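Gripper Notes, January 31, 2018

Hello again from the bench! Last time I promised you a real comparison of the two finger sets we've been swapping back and forth since August, and a lot of you wrote in to say please, please, make it something squishy this time. So we did tissue packs. Soft ones, the kind that crinkle and give way the moment you lean on them.

The two sets are the Vudska fingers (flat, stiff, a bit wide) and the Nishad fingers, which are narrower and taper down toward the tip. Same two arms, same controller, same shelf, same pile of stuff. Lensa Alemayehu wrote the test plan and I mostly did what it told me. We ran 200 picks per set, all with packs off the floor or out of the shelf, and I drank far too much coffee.

Packs lying flat were the ones I worried about. You want a finger on each side and just enough squeeze to lift, and if one finger comes down even slightly early it pushes the whole pack along the mat ahead of it. I watched an awful lot of wrist camera footage of that exact moment, fingers down either side of the wrapper with the tissue poking up between them. The tapered shape made it so much easier to see what we were about to grab!

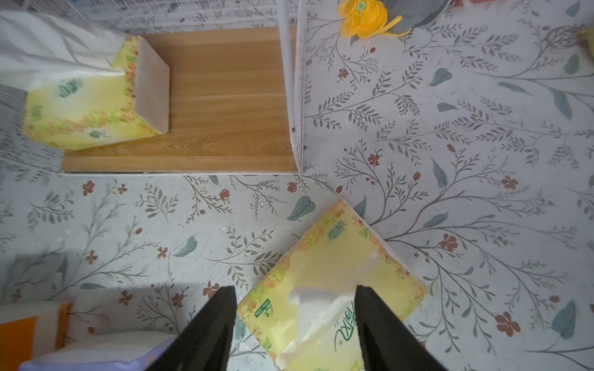
The low shelf problem

Ask anyone who has tried this: the bottom of a shelf is miserable. There's a board overhead, wire at the sides, and a gripper that always seems a little fatter than the drawing says. We kept the right arm on shelf work and gave the left one the jobs over by the crib with the dolls, mainly so I could see whether the two got in each other's way.

With the Vudska fingers I had to bring the wrist in lower than I liked, and 11 picks got called off before the fingers closed at all. The controller is cautious about that and I'm happy to let it be. Iñaki Benítez wants to loosen the limit. We are still talking about it, sometimes loudly.

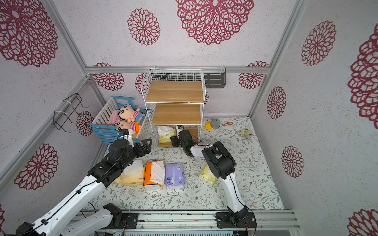
Do you need a wrist camera if you already have a fixed one looking at the whole booth?

For soft packs I'd say you want both. The fixed view is great for planning and for working out which arm should go where, but once the gripper is under a shelf board you lose most of what matters, and the wrist view is what saves the last little bit of the approach.

Back to the fingers. The grip force setting ended up mattering more than I'd guessed. We started at 4 on the controller's dial for both sets, and the stiff fingers dented the wrappers at that level while the tapered ones mostly just held on. Turning it down helped the dents and then, of course, packs started slipping out on the way up. Lensa found a middle setting she likes - I'd still go a hair softer. 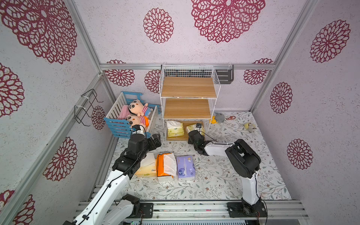
I also had a go at holding a pack down against the board for a moment before lifting, so the fingers could settle. It's slow, and it looks a bit silly when you watch it at full speed, but I liked the grips I got from it and I'm keeping it in for the next round.

The top tier was a much nicer place to work. There's room to come in from above, and the wrist can tip back without running into anything. The only catch is reach. Up there the right arm is stretched enough that small errors at the base turn into bigger ones at the fingertips, so we recalibrated more often than the plan called for.
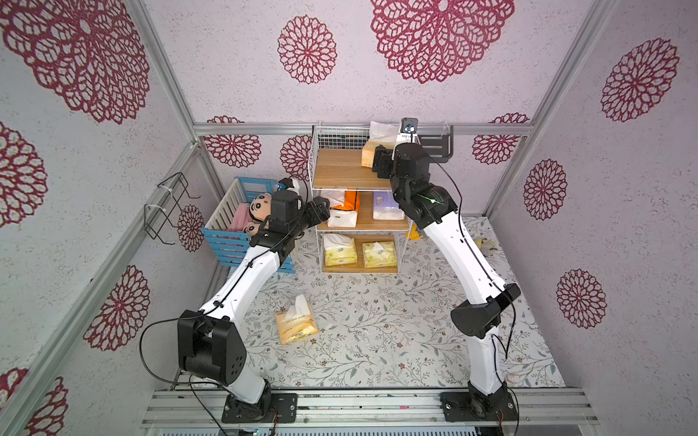 Right arm up at the top tier, left arm over by the blue crate.

Next issue I'll have the full table, and if the Lirley pads show up in time we'll stick those on both sets and go again. The log from this round is 432 lines long and I've read every one of them, so if you want a particular pick looked up, just reply to this email and tell me which shelf level you care about. Somebody at Gerton has already asked for the dropped ones only. Coming right up!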